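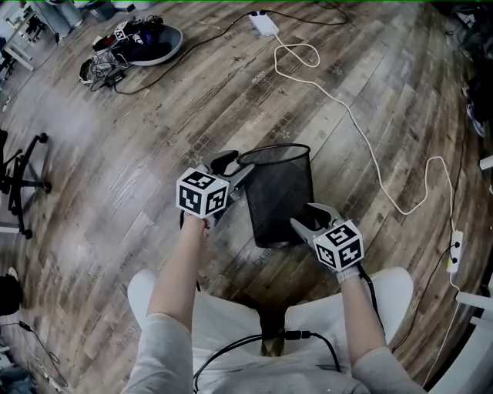

Opinion | Standards and Practice

Write the cable rule down before the first take

Judit Csonka
2025-03-31

Most sites that record manipulation with hand-held grippers have a written procedure for calibration. Few have one for the floor. I think the second document should come first, and that it should be binding on the operator in the same way as the calibration sheet.

A person seated with a gripper in each hand has no free hand. If a cable catches on a chair caster, the operator either stops the take or pulls. A wastebasket approached with two sets of jaws makes this worse, as both arms are committed to one object and neither can move back freely. Power leads, a strip and a tray of spare parts can all end up within reach of a rolling chair unless a rule says where they go.

The draft that Keegan Cosgrove and I circulated at Whitcombe has two requirements. First, the work area is marked, and no mains cable may cross it or lie loose beside it. Second, device cables are fixed to the forearm and to one point on the chair, with enough slack for a full reach – measured with the arm extended, before recording begins. The operator signs for both.

Bevan McKinnon at Harance objects that a cleared floor produces clean data, and that clean data is poor preparation for real rooms. The objection is fair as far as it goes. Clutter that belongs to a task should be specified in the task sheet and placed on purpose. A power adapter left where it was last used is a different matter, and it is recorded nowhere. A reviewer cannot tell later whether it was part of the setup.

Markers need the same treatment. Spare marker cubes should be stored covered or out of view. At Butby we passed up to 95 takes in May before Aroha Mahuika asked whether a second cube in the background had been excluded from tracking. The log did not say, and we had to go back through all of them.

The cost is small. Our check takes two minutes per session, including the signature. I would accept a shorter form, but I would not accept a verbal one. The revised draft adds a line for the chair: casters locked or removed, with the choice entered in the log.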